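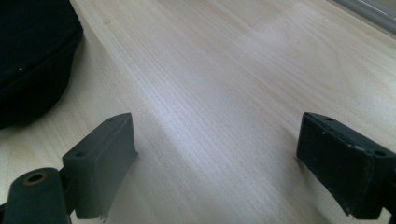
Section 1. Gripper, before the first recording

1.1 Finger pads fixed, no play when pushed sideways by hand. OK
Comment: The edge of the pad material is frayed. Grip is still acceptable for the sorting task. In the Domberg method the pad face is the contact surface for all force estimates, so please replace both pads together and never only one.

1.2 Inserts in the arms seated straight. OK

1.3 Fingers open and close fully, same feeling on both sides. OK
Comment: I repeat this 30 times before I sign. It sounds like much, but the calibration in Clalis drifts when a joint is stiff, and we see it only later in the trajectories.

1.4 Table surface clean, no dust under the fingers. OK
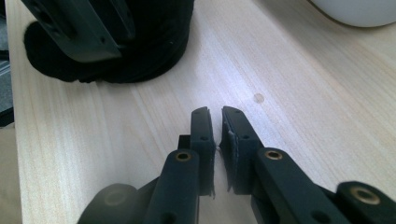 Must the width calibration be made again after a pad change?
Every time, also when the new pads come from the same sheet. Run the Clalis routine with fingers closed, then fully open, and write the two values in the log.

Section 2. Work area

2.1 Tape marks at the front corners of the table in place. OK
Comment: The marks define the origin for the Hajji comparison. If one is lifted, stop and measure again before the next person begins.

2.2 Curtains closed enough to keep side light away. OK

2.3 Stands stable on the carpet. OK

2.4 Cables away from the feet of the operator. To be improved
Comment: The cables to the gripper must have a free loop and must not pull on the wrist. A pull of the cable was the reason we excluded 17 of the 301 demonstrations in March — the motion looked correct, but the force curve was not.

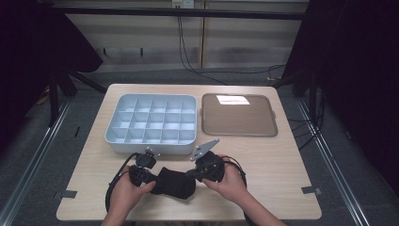
2.5 Operator has free space for both elbows. OK
Comment: With two hands on the tool, the people of different height stand differently. We accept this. The Tredden result depends on natural variation between operators, and a fixed posture would make the data too uniform.

Section 3. During recording

3.1 Break after every 4 demonstrations. OK

3.2 Fingers of the operator stay on the handles and outside the jaws. OK
Comment: Remind each new operator, also the experienced ones.

3.3 Failed attempts kept and labeled. Not complete
Comment: Some failed grasps were deleted on the spot. Please keep them. The success rate has no meaning without them.

Open points for the next inspection: 2.4, 3.3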